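**Endeo** is a method, and later a set of software tools, for teaching a robot arm household tasks by having a person steer it from a distance. It was developed at the Ilville workshop and is used mostly in simulation, where a dropped cup costs nothing and the operator can stay in their slippers.

## Method

The operator moves a handheld controller, and the simulated arm copies the motion while the system records joint angles, gripper opening and camera views. One complete attempt is called a *demonstration*. A policy is then trained to imitate the demonstrations, including, as early users found, the operator's habit of pausing to think.

An older variant, Nzioka guiding, had the teacher push a real arm through the task by hand. It gave smooth paths and sore shoulders.

## The gourd task

The best-known Endeo exercise asks the arm to pick up a gourd from a cluttered marble counter. The shape is awkward on purpose - a round body with a thin, curved neck that invites bad decisions. 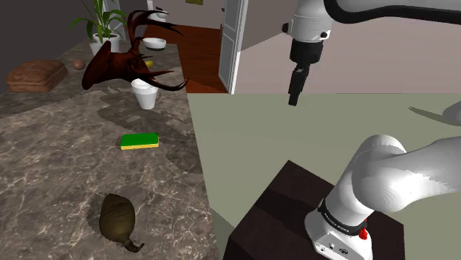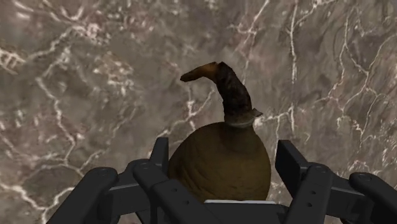
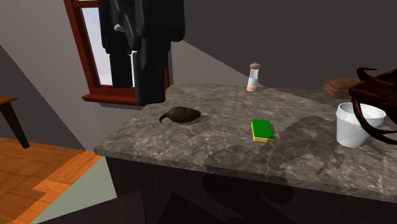 *Simulated views from the gourd task: the arm beside the counter (first), the gourd between the gripper's fingers (second), and the empty gripper near the counter (third).*

The task has 7 published layouts. The standard training set holds 2151 demonstrations, cut down from 3000 after a review in September. Of the rejected recordings, 709 were thrown out for what the release notes call "excessive hovering"; the rest had faulty camera data.

## Reception

Users of Tradow, a rival toolkit built on scripted motions, have complained that Endeo measures the patience of its operators as much as the skill of its robots. Endeo's maintainers replied by adding an operator patience score to the next release. Both toolkits still struggle with the neck.

## See also

- Learning from demonstration
- Teleoperation
- Nzioka guiding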